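Tips & Tricks > Laundry & Linen > Folding fleece, blankets and other bulky things

Every year in May, when the mornings in our part of the country turn properly cold, I get a run of letters asking how on earth you're meant to fold fleece. Sheets have had their share of attention on these pages (the fitted ones especially!) but fleece is a different animal. It's thick, it springs back, it clings to every stray hair in the house, and once you've got it into something like a square it slowly puffs itself open again on the shelf like rising dough. I've been folding the stuff for 22 years now and I still have the odd piece that gets the better of me, so please don't feel bad if yours live in a heap.

First of all, do your folding on the bed. I know plenty of people who swear by the kitchen table or the ironing board, but a bed gives you room to spread a thing right out, it's a kind height for your back, and the sheet underneath has just enough grip to stop the fleece sliding off while you go round to the other side. Make the bottom sheet smooth before you begin. You needn't make the whole bed, you can just push the blankets up towards the pillow end and leave them in their heap until you get to them.

Give the fleece a good shake at the back door, and if it has picked up fluff, go over it with a slightly damp rubber glove, always in the one direction. The fluff rolls up into little sausages you can lift off with your fingers. It's oddly satisfying, and much cheaper than those sticky rollers. 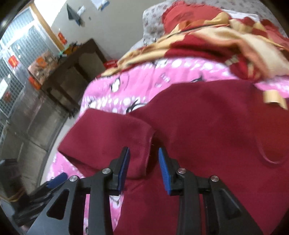 Now lay it out flat and smooth it from the middle towards the edges with your forearm, the whole length of it, the way you'd smooth a tablecloth. Fingertips alone tend to push fleece into ridges, and any ridge you leave in at the start will be twice as fat after the first fold. If there's a stubborn bump, pinch the top of it, lift it a little and let it drop again, then smooth away from it on both sides.

For a throw or a cot-sized piece, fold one long side in to the centre and then the other side over the top of it, so you have a long strip in three layers. Lean on it for a moment. Then fold the strip in half, and in half again. If you're short of shelf depth you can roll it from one end instead, nice and firmly, and stand the rolls upright in a basket. I roll the ones that live in the lounge and fold the ones that go in the cupboard, and I couldn't give you a very scientific reason for it, except that rolls look cheerful next to the couch.

A word about thick edges. The folded side of fleece always sits higher than the open side, so if you stack four pieces with all their folds facing the same way you'll have a leaning tower by Thursday. Turn every second one around. The stack sits level, and you can still see enough of each colour to know what you're pulling out.

Big patterned blankets are heavier and really do go better with 2 people, one at each end, but if you're on your own, find two corners, hold them together under your chin and let the rest hang down in front of you while you bring up the bottom. Once it's halved, put it back on the bed and finish it there. If it still has a tag or a loop of fabric sewn to the side, use that as your marker and always start from the same corner. Next time you'll find it without turning the thing over and over.

As for storage, I keep ours in a Kundport box under the spare bed, the low sort with the zip lid, and the everyday ones in an old Bonstead hamper I've had forever. Cotton pillowcases do the job just as well. Pop a folded fleece inside the case that belongs to its bed and you've got the set together. Please don't use plastic shopping bags, as the blankets come out smelling stale.

Washing is simple enough. Cool water, a gentle cycle, only a little liquid, and no fabric softener, which leaves fleece feeling greasy. Turn it inside out if one side is fluffier than the other, and keep it well away from the towels. Dry it over two lines so the air can get up the middle, and never iron it! If it has to be used the same night, ten minutes in the dryer on low is plenty.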